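Last updated: November

4.2 Handle color and where tools are kept

The interviews in Utudell and Hamside asked people how they find a hand tool in their own kitchen when the light is poor. Most of the answers were about storage. People with low vision said that they reach for a place first and look for a color second, and that color matters mainly when the tool has been left somewhere other than its usual spot. This agrees with the diary entries in Section 4.1, where the word "lost" nearly always referred to an item on a counter or in a sink, and seldom to one in a drawer.

We sorted the tools people named into four groups: all dark, all light, one bright color throughout, and split color. A split-color tool has a handle in one color and a working end in another. A black handle joined to a bright red blade, as in Figure 2, has a part that stands out on a dark background and a part that does not. Several people owned tools of this type and had mixed feelings about them. They could spot the bright end from across the room but had to feel along it to find the handle. With a blunt tool this was a small annoyance. With a knife it was a reason to stop using the item, and two of the Hamside households had given theirs away.

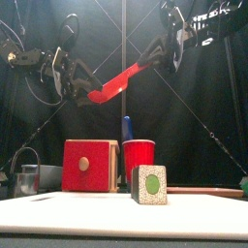

Counter color made a large difference to these answers. In homes with pale counters, dark handles were easy to find and people rarely complained about them. In homes with dark stone or dark-painted counters, the same handles were described as disappearing. People who had moved from one kind of kitchen to the other noticed this most. One woman in Utudell had replaced nothing when she moved, and it took her a month to work out why cooking had become slower. She now keeps a white cutting board out at all times and lays everything on it while she cooks.

Tape was the most common fix. Five households had wrapped handles in colored electrical tape, usually yellow. It worked for a while, but the edges lifted after repeated washing and the glue collected dirt. Rubber bands were used in the same way and had the added benefit of being easy to feel. Drawer liners came up less often than we expected. The Hamside homes had been given the Drakix liner, a plain light gray sheet, and those who still used it said it helped with dark handles and did little for steel ones, which look much the same against gray in the evening.

Lighting was raised in every home, often before we asked. Under-cabinet lights were liked when they were dim enough not to shine off the counter. Glare was a particular problem with polished steel, and some people preferred worn or brushed tools for this reason. A bright ceiling light behind the cook was thought to be worse than a weaker one in front, as the cook's own shadow falls on the work area.

There are limits to what these answers can show. We spoke to people at home during the day, and they described their evening routines from memory. Color names were also used loosely. What one person called orange another called red, and two members of the same household disagreed about a peeler they had shared for years. For this reason we did not try to rank individual colors. The groups above depend only on whether the handle and the working end match, and on how light or dark each one is.

Section 4.3 covers shape and texture, which people with very little remaining sight relied on far more than color.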